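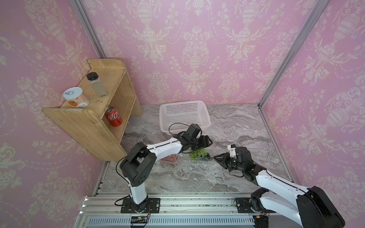 A small wooden wall shelf with canned fruit, a glass jar with a screw cap and a can of Coca-Cola; a white plastic basket stands on the table nearby.

Home Household Storage Kitchen shelving Index

Pantry shelf
Reading time: 6 min

A pantry shelf is a shelf or small shelf unit used to keep food that does not need to be chilled. It may be part of a closet or cupboard, stand on the floor, or be fixed to a wall above or beside a table. The foods most often kept on it are canned goods, dry goods in jars, bottled sauces and drinks. The term is also used loosely for the foods themselves, as in "pantry shelf cooking."

Construction

Most small pantry shelves are made of softwood, plywood, coated particle board or metal wire. A common wall-mounted form has a top board and an open compartment underneath. A raised back panel on the top board keeps items from touching the wall and protects wallpaper or paint from marks. Boards may be joined with glue, dowels or screws. Where screws are driven through the front or side, the heads are either left showing or covered with plugs.

Untreated and lightly finished wood takes stains from leaking lids and rings from the rims of cans. Wear usually appears first along the front edge, where containers are dragged on and off. Shelf paper and oilcloth were widely used to cover the boards, and both are still sold in rolls.

Depth matters more than width in daily use. A shallow shelf holds one or two rows of cans, and the labels can be read without moving anything. On a deep shelf the back row is easily forgotten. The open compartment below is often lower than the space above the top board, and tall bottles or drink cans may be laid on their sides there.

Contents

Canned fruit is packed in syrup, juice or water. The can may need an opener or may have a pull-ring lid, which is scored around the rim and lifts off in one piece. Pull-ring cans should not be stacked with sharp or heavy items on the lid. Dented cans are set aside, and any can that bulges or leaks is thrown away.

Glass jars with screw caps are used for flour, sugar, rice, oats, salt and similar goods. Clear glass shows how much is left, but it also lets in light, which can affect the color and flavor of spices and dried herbs. Rectangular jars fit together with less wasted space than round ones. Round jars are generally easier to empty with a spoon. Since pale dry goods look much alike, jars are often labeled with the name of the contents and the date of filling.

Soft drinks are usually kept on a lower board because of their weight. Cans laid on their sides can roll, and a thin strip of wood along the front is sometimes added to stop them.

Baskets

Plastic baskets with perforated or grid walls are used together with open shelves. They hold packets that will not stand up, or serve to carry goods between the shelf and the table. An empty basket is also handy when the boards are being cleaned, as the contents can be moved in one trip. Grid walls let air through, so the same baskets are used for onions and potatoes. Very fine goods need a solid container.

Arrangement

The usual method is to put newer goods behind older ones. In her household manual The Open Shelf, Asuka Nomura recommends one kind of food to each row and suggests that the top board be kept for goods used every day. She advises a full clearing of the shelf every 6 months and gives April as a suitable time for the first. Her sample inventory, on page 113, lists cans, jars and drinks separately.

Wall shelves carry less weight than floor units. The limit depends on the wall, the fasteners and the boards, and full cans and glass jars add up quickly. Heavy goods are placed close to the wall or moved to a lower cupboard.

This article was last revised on March 16, 2024.

Related articles
Canning jar
Dish rack
Larder
Plate rail
Shelf paper
Spice rack
Storage basket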